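Recording a Two-Gripper Garment Fold by Hand

Part 3 of the Nanano hand-gripper guides. Written by Su-chen Ng, steps checked by Hsin-yi Siu.

This guide covers recording a fold on a long-sleeved top with one gripper in each hand. You should already have paired both grippers and run the clock sync from Part 2. Set aside 15 minutes for your first session.

Before you start

Charge both grippers and clear the storage cards. Wipe the lenses with a dry cloth. Lay the garment on a bed or table at hip height, front side down, sleeves out. Leave a few wrinkles in it. The policy needs to see cloth in the state people leave it in.

Recording

1. Hold both grippers over the garment with the fingers open. Wait for the start tone.

2. Bring the first gripper down until the fingertips rest on the cloth. Keep the second one raised and out of the way until you need it.

3. Squeeze the trigger slowly. Take up a small ridge of fabric, no more than one layer if you can manage it.

4. Lower the second gripper to the matching point on the other side and pinch.

5. Lift both together and carry the edge across. Set it down before you open the fingers.

6. Do the sleeves the same way, then the bottom hem.

7. Hold still for 2 seconds at the end. The trimming script looks for this pause.

If you drop the cloth, pick it up again and carry on. Recoveries are useful. Stop only if a gripper leaves the work area or you touch the cloth with your bare fingers.

Aim for 100 folds per garment type before training. Change the starting position every few folds, and swap which hand goes first. 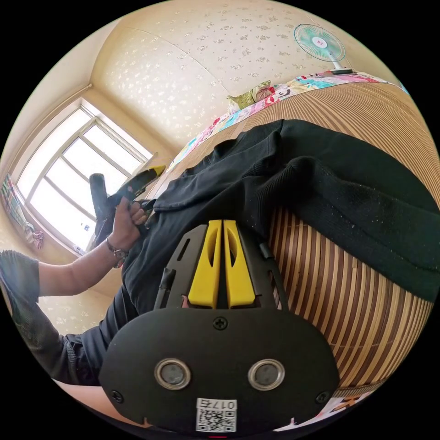
TROUBLESHOOTING

Fingers slide off the cloth: come in at a steeper angle and press down lightly before closing.

Tracking jumps: move more slowly. If you work next to a bright window, draw a curtain or turn so the light is behind you.

Dark garments lose detail: raise the exposure one step in the Zovada app and record a short test.

Next: Part 4, Uploading and Labeling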